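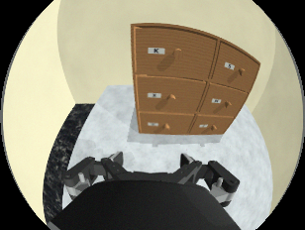
Can a machine put away laundry yet? (or anything)

Board: Home & Shop Automation
Started 2018-09-30

drillpress_dad
Ok so serious question. I run a small shop in Durkden, mostly repair work, and at home it's me plus 2 kids and a mountain of socks. Everybody keeps telling me arms are there now. Are they? Drawers is my test. Six drawers, a label on each, round wooden handles. Pull one open, drop the thing in, close it. A five year old does this. Badly but does it.

mossgate
No. Next question.

ok longer answer. Opening a drawer in simulation is fine, been fine for a while. Real drawer sticks in February when the heat's on and the wood moves, then what. Also your handles are round pegs so the grip slips off unless you come in square.

Pichon_user
disagree w/ mossgate. We have the Pichon cell at work (parts warehouse, Lelthorpe) and it opens bins all day. 69 bins on that wall. I've had to go over there maybe twice this month.

mossgate
Bins with a lip, bolted to a wall, same spot every time. Thats not a dresser

Pichon_user
never said it was a dresser. said it opens things

drillpress_dad
What about reading the labels though. Mine are little white plates with one letter each. From standing height I can read K and S on the top row and the rest is mush, and I have decent eyes. Does the software just need to be told which drawer is which?

tinfoil_hattie
Tell it. Seriously. Low rows are always bad from above, small print plus an angle. Put in the positions once and skip the reading. Or bigger letters, costs you nothing

quarterturn
Coming at this from the shop side – forget drawers, boxes are where its at right now. Arm on a table, carton at one end, that's a sane first job. Flat faces, you know where the sides are. 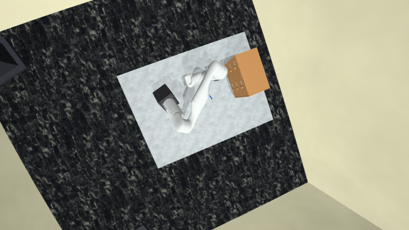 Where people get stuck is a box hanging over the table edge. Push on the side of it and you need to know which way its going to go before you touch it. I spent nearly 5 weekends on pushing alone. Gripper right up against the cardboard is easy, anybody can get that far. Moving it and having it end up where you wanted is the chore.

mossgate
so after 5 weekends you can push a box

quarterturn
some of the time lol

Pichon_user
So use a clamp or a suction cup and pick it up?? why push at all

quarterturn
Wide carton, small gripper. It wont fit around it. And suction on dusty cardboard, good luck. Ask me how many I dropped.

tinfoil_hattie
Has anyone here tried Cloneo? You show it the move by hand and it copies. My brother in law swears by it for loading trays. I think its only copying one day's worth of luck but he's happy

drillpress_dad
Looked at Cloneo, price made me laugh. So what I'm hearing is drawers no, boxes sort of, socks never

Pichon_user
drawers yes if you fix the dresser down and tell it where everything is

mossgate
drawers no

drillpress_dad
Gonna try the bottom two first, the handles barely stick out so if it can do those it can do the rest. Will post back when I have an arm to borrow

tinfoil_hattie
start with the TOP ones. bottom ones will make you quit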